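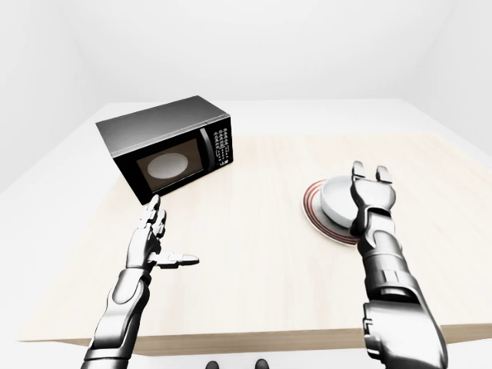
Black microwave on a pale wooden top.

Siting, cleaning and looking after a worktop microwave

Updated 6/2/18

These notes cover freestanding microwaves used on wooden or wood-effect surfaces. Built-in models have their own fixing kits and are not dealt with on this page. Where the maker's handbook differs from what is written below, follow the handbook.

Clearances

Most freestanding ovens need free space at the sides, the back and the top. The exact gap varies by model and is usually printed in the first few pages of the handbook, next to the dimensions. Find the vents before choosing a position, as they are not in the same place on every oven. A side vent pushed against a wall unit will make the oven cut out during long cooking.

Measure the depth of the top with the plug fitted and the cable bent behind. A moulded plug needs more room than people allow for, and an oven that has been pushed back hard against its own plug will in time damage the cable.

Check the door swing. On most ovens the hinge is on the left, so a wall on the left-hand side stops the door short of fully open and the plate has to come out at an angle. All feet should stand on the surface. Do not let one overhang.

Wooden tops

Solid wood moves with the seasons. Steam from the oven vent speeds this up on one patch, and the first sign is a raised grain or a dull area behind the oven. Oil the top before the oven goes on, let it cure for the time stated on the tin, and repeat each September before the heating is switched on. We use Carrilho worktop oil, thinned for the first coat and neat after that. Wipe off all surplus. Oil left standing turns sticky and will hold the rubber feet.

If the feet have left dark rings:

Wash with warm water and a little washing-up liquid. Dry at once.
Rub with white spirit on a clean rag, along the grain. Keep the room aired and the oven unplugged and out of the way.
If the mark is still there, sand lightly with fine paper, again along the grain, and feather the edge over a hand's width.
Re-oil the sanded area, then the whole top if the colour differs.

Cork pads under the feet prevent most marking. Cut them a little larger than the foot. Do not use a folded cloth or a full mat under an oven that draws air from below.

Cleaning the cavity

Put 4 tablespoons of white vinegar in a wide heatproof bowl of water with a wooden spoon standing in it. Heat until the glass steams over, then leave the door shut for several minutes. The water may be very hot even when it looks still. Lift the bowl out with a cloth and wipe the roof first, then the walls, then the floor.

Take out the turntable plate and wash it in the sink once it has cooled. The roller ring underneath collects grease in its track and is the usual cause of a plate that knocks as it turns. Wash the ring too, and dry both before refitting. The plate must sit down fully on the drive hub.

Do not scrub or remove the waveguide cover, the small flat panel on the inside wall. Wipe it with a damp cloth only. A scorched or holed cover should be replaced before the oven is used again.

Door, seal and buttons

Crumbs on the door face stop it closing flat. Wipe the face and the frame it closes against with a damp cloth, and keep scourers off both. Stop using an oven with a bent door, a cracked window or a loose hinge.

Unplug before cleaning the buttons. Spray the cloth, never the panel. For grease between rows of keys, a soft toothbrush barely dampened does the job. Alcohol wipes can lift printed lettering on cheaper ovens.

Smells

Fish and burnt popcorn are the worst. Slice half a lemon into a bowl of water, heat as above, then leave the door open for an hour. An open dish of bicarbonate of soda can be left inside overnight. Remove it before cooking.

Related pages

Sheet 151: Removing limescale from kettles
Sheet 1162: Refinishing a scratched worktop
Sheet 1355: Fridge door seals, testing and replacement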